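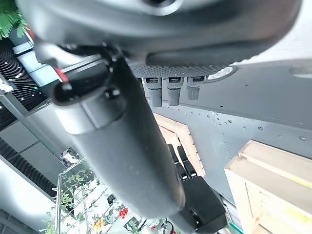

Just quit all at once and be done with it, a reader wrote under my last post about coffee. The headaches only last a few days, the comment went on, and dragging it out makes every morning a decision.

I did try that, last November. I made it 2 days and then bought a large one at the Pudar counter in Stiltell and drank it standing up. So this time I'm going slower. I was at 4 cups a day, plus whatever I finished off at work, and I don't think I even liked the last one. It was something to hold during the afternoon.
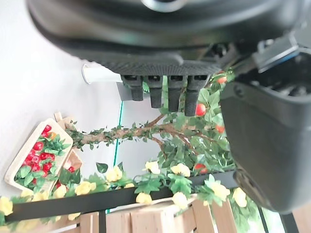
My plan is to drop one cup at a time and stay there until it feels normal. I don't set a date for the next drop. If I'm sleeping badly or it's a rough week at work, I stay where I am. I think of it like that row of black rubber pads, each one hanging a little lower than the one to its left - small steps down, all the same direction. The afternoon cup went first, then the one after lunch. I'm at 2 now.

The morning cup is the one I want to keep. I bought a smaller mug for it, 140 ml, and it looks silly next to the old one, but I fill it and that's the cup. My old Nimska grinder still works fine so I'm not changing that.

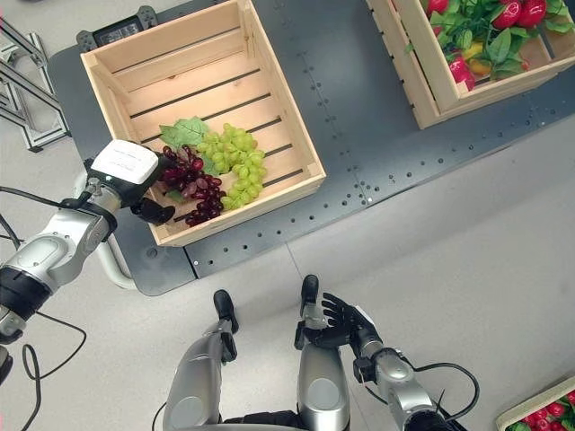
*Green and dark red grapes, both artificial, in a slatted wooden crate.*

Afternoons are still the hard part. I've been having fruit and a glass of water when I would have gone for coffee, and it helps some days. Tea doesn't do much for me. If anyone has a decaf that doesn't taste like wet cardboard, leave it in the comments.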